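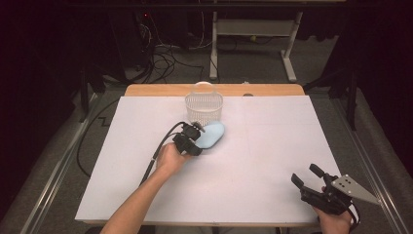
Photo: Hazel Doucet / Virholm Robotics Club

Recording the sponge-and-basket task with hand-held grippers

This page covers the second exercise of the manipulation unit. The operator holds one gripper in each hand and puts a sponge into a small basket. The recordings are used later in the unit to train a policy, so consistency between takes matters more than speed.

Read the wiring page first if you were not in the club in January. The connectors were changed then and the old labels no longer apply.

Before you start

You need the two grippers, the white foam board, the mesh basket with the curved handle, the pale blue sponge, and a laptop with the Filness recorder installed. Lay the board flat on the table inside the aluminum frame. The strip of bare wood stays on the far side, away from the operator.

Put the basket near the far edge of the board, left of center. Place the sponge anywhere in the near half. Remove everything else from the board.

Run each gripper cable back over the wrist and off the near side of the table. A cable lying across the board will drag the sponge, and the take has to be thrown out.

Calibration

1. Open both grippers fully and hold them still.
2. Start the Filness recorder and select the Kuster profile.
3. Close each gripper slowly, left first, then open it again.
4. Check the reading at full open. Ours is 2,912 on the left unit. If yours has drifted, repeat steps 1 to 3 before changing anything in the profile.

Recording a take

1. Hold both grippers above the board with the jaws open. Press record.
2. Bring the left gripper down to the sponge and close on the near end. Gripping the middle squeezes the sponge too wide to clear the handle.
3. Carry the sponge toward the basket. Keep the right gripper open and low, pointed at the basket, ready to steady it.
4. Lower the sponge past the handle and release.
5. Return both grippers to the start position and stop the recording.

Do not correct a dropped sponge by hand. Pick it up with the gripper and continue — recovery takes are useful, but tag them "recovery" in the notes field.

Saving

Name the file with your initials, the task name and the take number. Copy it to the Junport folder before the end of the session. Files left on the laptop are deleted when the next group logs in.

Page last edited by Hazel Doucet, May 2022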